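Folding session, speaker notes, Yolanda Toledo
Slides 9 to 14, 16 minutes

Slide 9. Recap of the laundry flow at Kustetti: wash, dry, sort, fold, stack. This section covers folding only. Sorting was in the first half; refer questions back to the handout.

Slide 10. Lay-flat comes first. Smooth from the center out, collar away from you, sleeves open. A ridge left down the middle at this point will still be there in the stack. Pause for people to find the crease diagram on page 2.

Slide 11. Surface. A cloth cover grips cotton better than a bare tabletop. Cantero uses bare tops and clips the fabric at a corner — acceptable for flat pieces, slow for shirts.

Slide 12. Leave both up while talking through corners and lower edge.
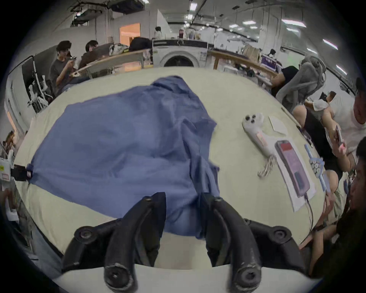

Blue fabric on the pale tabletop, clip at the far left corner.

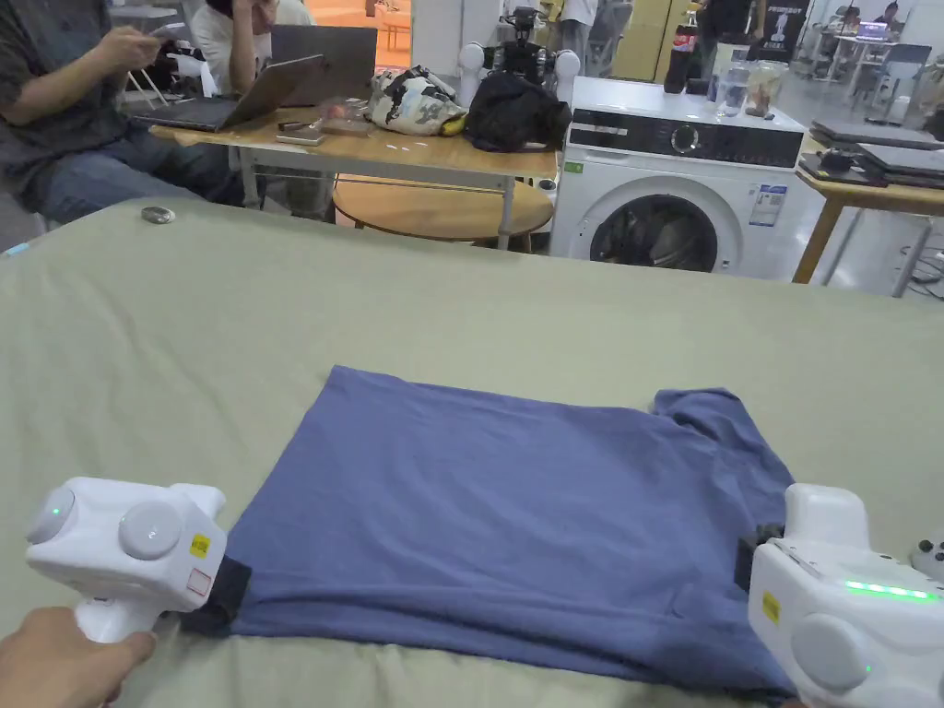 Slide 13. Order of folds for a short-sleeved shirt. Side in to the shoulder midpoint, sleeve back on itself, repeat on the other side, then hem to collar. Check the sleeves before the last fold; a bunched sleeve gives a thick corner and the pile leans. Hold the hem at both ends and keep it taut while it travels.

Slide 14. Numbers from the Grernov trial in September. Target was 200 shirts per shift; the group finished 223. Refolds were around 16, nearly all for sleeves. Say clearly that towels were left out of the count.

If time allows: stack height. Gaven shelves take two short piles better than one tall one. Otherwise skip to questions and leave slide 13 on the screen.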